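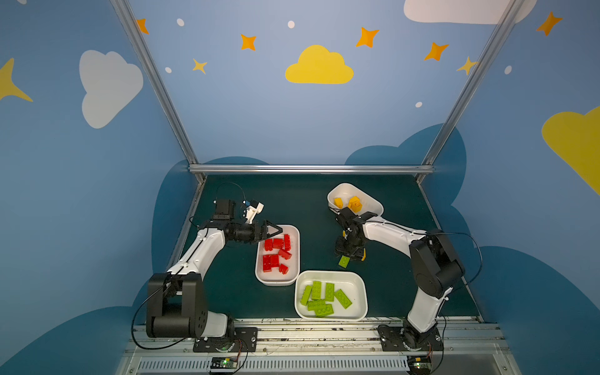 Notes > Enda > Data collection

I have been collecting demonstrations for Enda since June. Enda is the small policy I train at home on a two-arm sorting task: bricks come out in a mixed pile and go into trays by color. Red, green, yellow. The total on the drive this morning was 3728 episodes, and after cleaning I kept 3091 of them.

Most of what I threw out was my own doing. I stopped a lot of episodes too early, with one arm still over a tray, and a model trained on those learns to freeze at the end. Others had a long pause at the start while I got my hands settled on the leader arms. Butska, the script I use for trimming, handles the pauses well enough. It can't tell a careful approach from a hesitant one, so I still watch those myself at double speed.
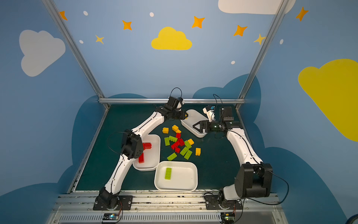
The order of picking matters more than I expected. In the first batch I always cleared one color before touching the next, and the policy copied that so closely that it stalled whenever a brick of the "wrong" color was on top. Now I mix it up. I save the state partway through, something like two reds in the left tray, a long green one in the front tray and the rest still in the pile, and start new episodes from there. Those midway starts are dull to set up but they fixed the stalling.

I also move the trays between sessions. Only a few inches, and sometimes turned at an angle. If they stay put, the arm learns a place on the table and pays no attention to the tray.

Wrist views are where I find the bad grasps. From the fixed camera a pinch on one corner looks the same as a good grip. Up close you can see where the fingers sit on the brick, and whether a neighbor is about to come along with it.

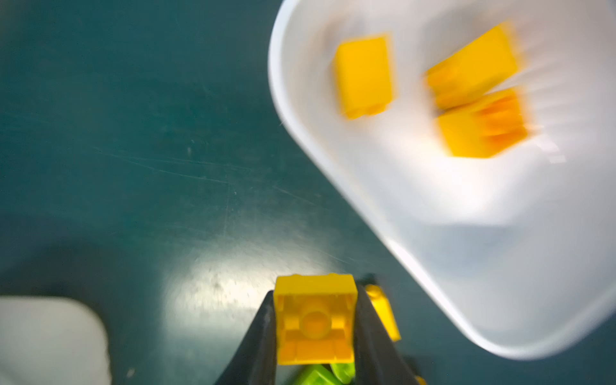

Labels and file names

I keep three labels per episode: clean, recovered, bad. "Recovered" means a drop or a missed grasp that I then corrected without stopping. I used to delete those. Nerkora, the viewer I use for playback, shows them in a separate column now, and I train on all of them.

File names are date, session letter, episode number. I tried putting the tray layout in the name too and gave up after a week. It lives in a text file next to the recordings.

The piles themselves I just pour out and spread by hand. I don't arrange them. Bricks on their sides and bricks upside down are harder to grip, and I want plenty of both.

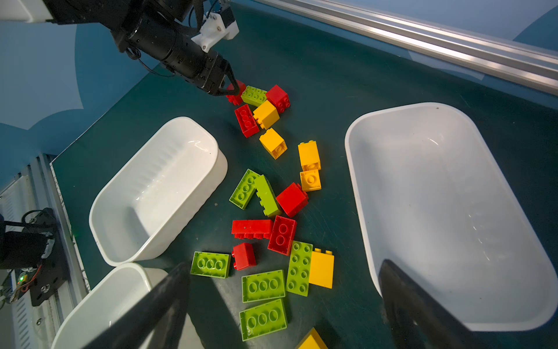 Next I want more handovers, where one arm passes a brick across to the other. I have very few and they are slow. The Luik checkpoint, the last one I trained, never tries a handover at all and will stretch for a far brick until it times out. I'm planning three evenings on handovers only, then a retrain.

Comments

benchtop_ol: Do you keep the recovered ones at the same weight as the clean ones? I had to lower mine or it started dropping things on purpose.

Reply from the author: Same weight so far. I haven't seen it drop on purpose, but I'll look for it after the retrain.

marrowfat: Moving the trays is good advice. I lost a month to that.

Contact | © Enda Notes | Back to top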